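Tultetside Hall: east wing handed over, west wing closes in January

The east wing of the Tultetside exhibition hall is finished and was handed over to the operating company on Jun 28, 2023. The work took 26 months. During that time the west wing stayed open, and the hall kept most of its bookings.

The new wing adds four meeting rooms on the upper floor, a second loading dock and a wider entrance on the canal side. The old entrance had eight doors and no cover, so visitors often lined up in the rain. The new one has a deep canopy and a paved area large enough for buses to turn.

Structural work was done by Visser, with Endex responsible for heating and ventilation. The original roof trusses were kept. Each one was stripped, checked and repainted on site, and 444 bolts were replaced. Project manager Mireille Courtois said the trusses were in better shape than the survey had suggested, but the footings under the north wall were worse. Fixing them added four months to the schedule.

"We had drawings from the first build and drawings from the extension, and they did not agree on where the wall stood," Courtois said. "In the end we dug it up and measured."

The ground floor is one open space with power and data in floor boxes. Exhibitors no longer have to run cables from the side walls. Floor loading has been raised near the dock doors so that heavy equipment can be brought in without laying plates first. Catering for both wings now runs from a single kitchen behind the central corridor. 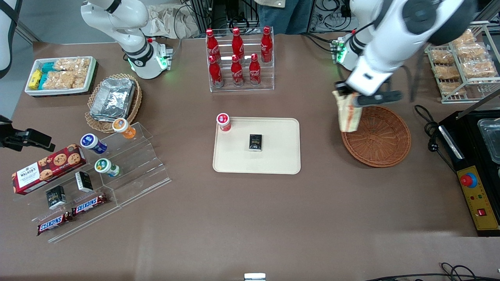
Snacks and baskets on a brown tabletop.

Work on the west wing starts in January. It will be closed completely, and all events will move to the east side. Henk Hendriks, who handles bookings, has written to regular users with their new dates and floor plans. Anyone who has not had a letter should contact the hall office.

The west wing design by Sternow is mostly settled. The facade will be brick up to the first floor and glass above it, matching the east side. One open question is the old ticket hall. Nele Stevens of the design team would like to keep it as a small lobby, but the ceiling is low and the fire exits would need to be moved. A decision is expected before the contractor sets up on site.

Parking lot C will be used for site cabins and deliveries while the west wing is closed. Lots A and B are not affected. The footpath along the canal stays open, with a short detour at the north corner - signs will be put up before the fencing goes in.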